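3. Setting up your Murnley tabletop dehydrator

Your first batch is the fun part, so let's get you there!

1. Pick a solid, level table near a wall outlet and leave 7 inches clear behind the fan.
2. Slide in the trays, lowest first, until each one clicks.

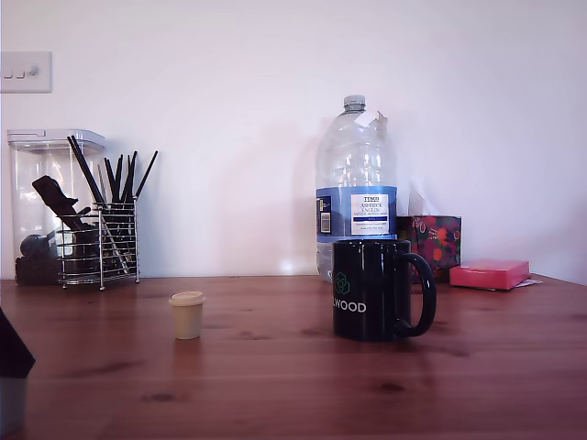

Weronika Pietrzak wrote to us that her apple rings came out best with every second tray left out, and we love that idea for thick slices.

3. Turn the dial to LOW and run it empty for 19 minutes. A faint smell is normal the first time.

Caution: never cover the top vent.

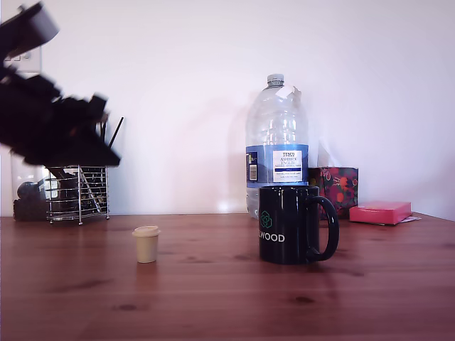
One owner asks whether herbs can share a run with onions. They can, but the herbs will taste of it!

4. Let the trays cool, then wipe them with a damp cloth.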